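How do I stop my spare wire from turning into one big knot?
Asked by skovitz_shed

I've been rewiring old lamps since June and now own more leftover wire than lamp. Every color goes in a drawer and comes out as a nest. Is there a system, or do I just buy another drawer?

dlamini44
Another drawer. I have 3 and recommend it to no one.

Posted September 3, 2026
ovarberg_bench
Coil each piece around your hand, put a twist tie on it, and sort by color before anything else. Gauge can wait. Anything shorter than your finger goes in the trash, however much you think you'll need it. I once saved 30 of those and used 2.

Tip everything out on a white table so you can see what you own. Plastic bins without lids beat a drawer, as you will never close them anyway.

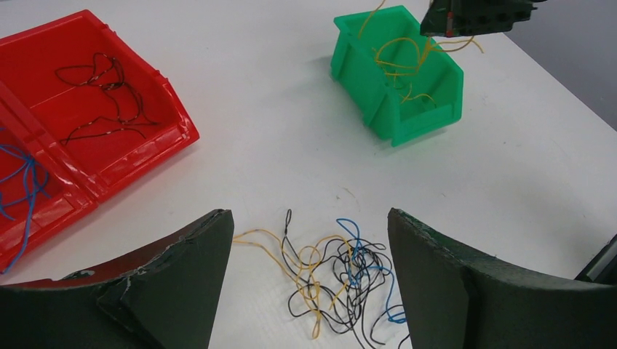
randar_attic
Seconding the twist ties. Bread bag ties are free if you eat enough toast. Don't use rubber bands, they go gummy and then you own a sticky knot. Also label the bins, or in a year you'll be back in here asking which one is speaker wire.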